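Ruawai Shared Rooms: progress report to the Canderby Fund
Prepared by Coralie Paewai, 11/02/2025

The second part of the grant was for the break room on the ground floor, and most of that work is finished. The old tables have gone and the new ones are in use. Dinesh Gazi moved the snack shelf next to the door, where people pass it on the way out, and the recycling bins now stand beside the sink.

We have spent 63 percent of the break room budget. The largest item was the tables, followed by the bins and the signs. One table was delivered with a scratched leg and Veromlow replaced it at no charge.

Tables are to be cleared after each break. Cans and chip bags are what get left most often, and a half-full can is the main cause of spills. Selvaraj Jayasinghe wrote a short notice on this — empty the can in the sink, then put it in the blue bin — and it has been up for seven weeks.
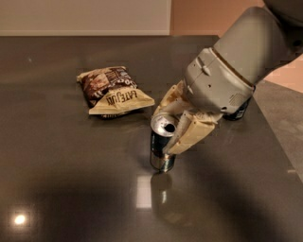 Do the glossy tabletops need special cleaning?
A soft cloth and warm water are enough for daily use. Sticky rings from drinks need a drop of dish soap, and the surface should be dried afterward so that it doesn't streak. Scouring pads are not to be used.

Chip bags remain a problem. They can't go in with the cans, and Kumudini Sultana has found them in the blue bin on most checks. A smaller trash can with a lid is on order for the snack shelf end of the room.

Still to do before May: the second set of signs, felt pads for the chair legs, and a decision on whether to keep the drinks fridge where it is. Ashraful Chowdhury would like it moved away from the window. The electrician's quote for a new outlet is attached — we would need your approval before going ahead.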